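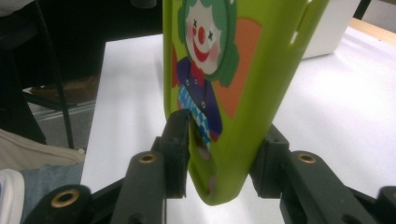

Starting a thread on sorting out phone cases. I have been putting this off since February. There's a whole drawer of them, plus a few in a shoebox, and most fit phones I no longer own.

923 likes · 100 reposts

First rule I set for myself: one case at a time, all the way through, before the next one comes out. Last time I tipped the whole drawer onto the table and ended up putting everything back.

The green clown case goes first. It's the loudest thing in the drawer and I want a decision on it early. Lime green, clown on the back, red nose, curly green hair, little red bow tie. I bought it at a market stall in Lonon and used it for most of a summer.

People either loved it or asked if it belonged to my kid. I don't have a kid.

2 replies

How I'm sorting: keep, give away, throw out. Keep means it fits a phone in this house right now. Give away means it fits something people still carry and isn't cracked. Throw out is everything else.

No "maybe" pile. I had a maybe pile before and it's the reason there is a shoebox.

Checking the fit comes before checking the looks. Hold the case by the long sides and look at the openings for the lenses. If they don't match the phone, stop there. A charging port that is slightly off can be lived with. A lens hole that is off can't – you get a soft edge in every photo.

Search posts Search Cancel

Next, the raised part around the camera. Run a fingernail along the inside edge. Grit collects there and it will mark the phone if you leave it. A dry toothbrush gets most of it out. For the rest I use lukewarm water and a drop of dish soap.

Don't use nail polish remover on a printed case. I did that to a plain blue one with a logo and the logo went with the stain.

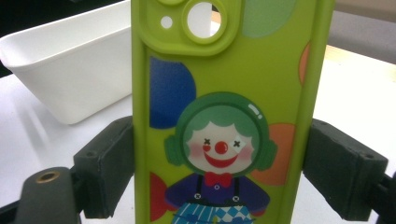 Monance Notes
Writes about small household jobs from Bresorbridge

Back to the clown. I forgot he has headphones on. Green ones, over the green hair, with the big colored circles behind him. I used this thing every day for months and if you'd asked me I would have said he had a hat.

Same thing happens with mugs. You stop looking at what's on them.

A few people asked how to tell silicone from hard plastic when the case has a matte finish. Press the long side with your thumb near the middle. Silicone gives and comes back. Hard plastic barely moves, and if it creaks, look for a crack at the corner closest to the buttons.

Cracked ones go straight out. Glue doesn't hold on a part that flexes every time you put the phone in your pocket.

Yellowing is a separate problem. Clear cases go yellow with age and they don't come back. I tried baking soda, I tried leaving one in a bowl overnight. It was a clean yellow case in the morning.

Where they're going: the thrift shop on Sial Street takes cases if you write the phone model on a bit of masking tape and stick it inside. Without the tape they turn them down. I asked at the counter and that seems fair, they can't test every one.

If you don't know the model, some cases have it molded on the inside in tiny letters. Tilt it under a lamp. If there's nothing, measure the inside with a ruler and look the size up.

Storage for the ones I keep: standing on edge in a shallow bin, like records. Stacked flat, the soft ones pick up the shape of whatever is on top. It took me two ruined cases to work that out. Any plain bin will do as long as it's long enough and not too deep.

Keep dark silicone away from light silicone too. A red one of mine left a pink stripe down a white one over a winter.

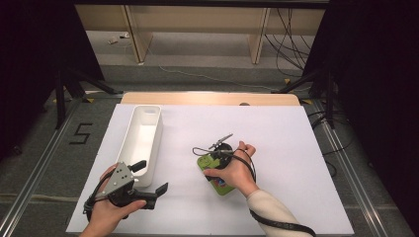 Can you put a printed case in the dishwasher?

I wouldn't. The heat can warp a soft case and lift the print. A bowl of lukewarm water and a soft cloth does the same job in a couple of minutes. Let it dry fully before the phone goes back in.

Progress so far: the drawer closes again. Roughly half of what was in it is in a paper bag by the front door with tape labels inside. The shoebox is next and I expect it to be worse, it's the older stuff.

The clown stays, by the way. It still fits my spare phone, so by my own rule it's a keep. I'd have bent the rule.

Will add the shoebox to this thread when it's done, probably in the evening after work.

2 reposts · Share this thread

Contact · © Monance Notes · Back to top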